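Why does wood have stripes?
By Celeste Azevedo
3 comments | 228 shares

Have you ever run your finger along a table and followed one of the lines in the wood? Where does it go? Why is it there? Those lines are called grain, and they were made by a tree while it was growing!

Just under the bark of a tree is a very thin layer that makes new wood. In places with warm and cold seasons, it gets busy in spring. The tree has plenty of water and lots of fresh leaves, so it grows quickly and the new wood is usually pale. Later in summer the growing slows down. The wood made then is packed more tightly and often looks darker. In winter the tree has a rest.

One pale band and one dark band together make a growth ring. Cut straight across a trunk and you'll see rings inside rings, like ripples in a pond. Some bristlecone pines have been growing for over 3000 years, so imagine how many rings they have!

But hang on, a table has long stripes and no circles. What happened to the rings?

It's all in the way the log is cut. Boards are usually sawn along the length of the trunk, from the bottom towards the top. The saw slices through the side of the rings, and they show up as lines (or sometimes as wiggly arches, which are my favourite).
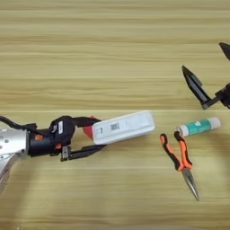
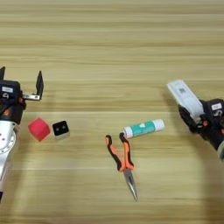 Light-coloured wood with the grain running from side to side.

You can try this at home with modelling clay. Roll a fat sausage of one colour, wrap it in a flat sheet of another colour, then keep swapping until you have five or six layers. Ask a grown-up to cut it in half across the middle. Rings! Now have them slice one of the halves the long way. Stripes!

Knots are fun to look for too. A knot is the spot where a branch joined the trunk, and the grain has to bend past it like water flowing past a rock.

Go and have a look at the doors, shelves and wooden spoons at your place, and see what colours you can find in the grain.

Last updated: September

More to explore
Why do leaves change colour?
How do seeds know which way is up?
What is bark for?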